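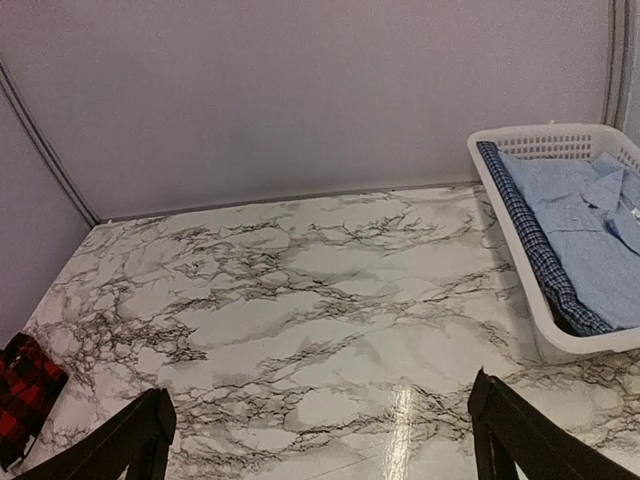

Marble film on a worktop: where to stop at the trim

Print this page | E-mail this page

ruten_bench
Glossy white marble pattern, gray and black veins, going up to a pale lavender back panel with a thin gray strip along the joint. Film is Grustmont, 40 inch roll. Question is whether to end the film at the strip or lift the strip and run the film under it. The side panel meets the back one in a corner with a gray vertical trim, so the strip would have to come out there first.

Dubey
Under. A cut edge against a strip collects dirt and starts to lift. Mine was cut flush in May and I have already redone one side.

flusik10
Disagree. If the strip is bedded in sealant you will damage the panel getting it out. Cut flush with a new blade, leave a hairline gap, and run clear silicone. Mine is at 2,774 hours of shop use by the log and the edge is still down.

Dubey
Hours in the log say nothing about how often it gets wiped. Water at the joint is the problem.

flusik10
Which is what the silicone is for.

Benvinda Mota
Both methods work if the substrate is clean. Check first whether the strip is clipped or glued: slide a plastic card behind the top edge at one end. If it goes in about 10 mm, it is probably clipped.

On the finish, gloss shows every speck under it. Sand with 1,000 grit, wipe with alcohol, let it dry, then lay the film. Overhead light gives a hard streak of glare on this type. I would have bought the matte.

ruten_bench
Card stops right away, so glued. Matte was out of stock in that pattern. Going with flush and silicone.

Dubey
Tape both sides of the joint before you run the bead. I still think you will be redoing it.

E-mail this thread | Print this thread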